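Comparing two grippers in simulation with Skamatis

You need one arm model, the bottle crate and the tray. Set the hover height to 100 mm and load the Wulach gripper first.

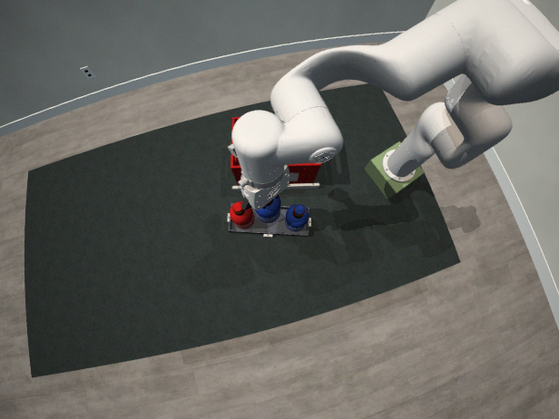 Keep the arm speed at 500 for both grippers - a faster run hides small errors.

Add a side camera as well. It makes finger clearance easier to judge.
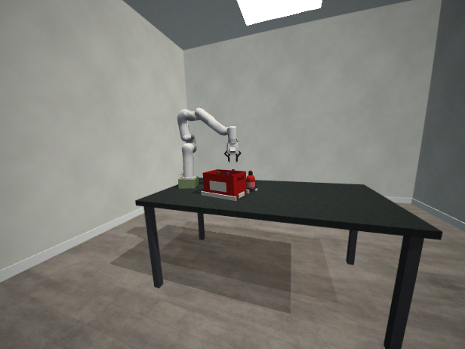
Save the joint log, then reset the bottles.

Step 2: Swap the gripper

Load Plalleck and run the same 16 picks.
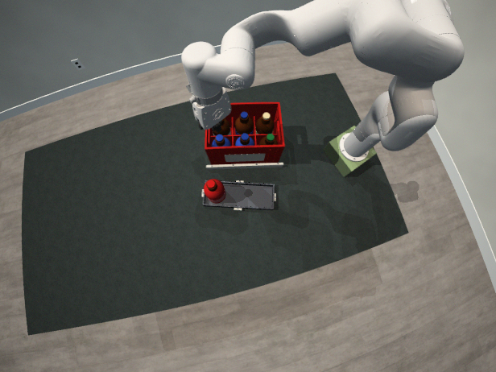

Step 3: Compare the logs

Open both logs in Pal and line up the start times.

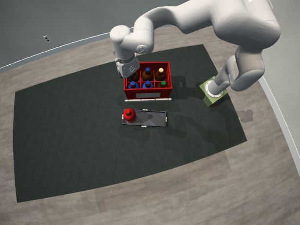
Look at the corner compartments first.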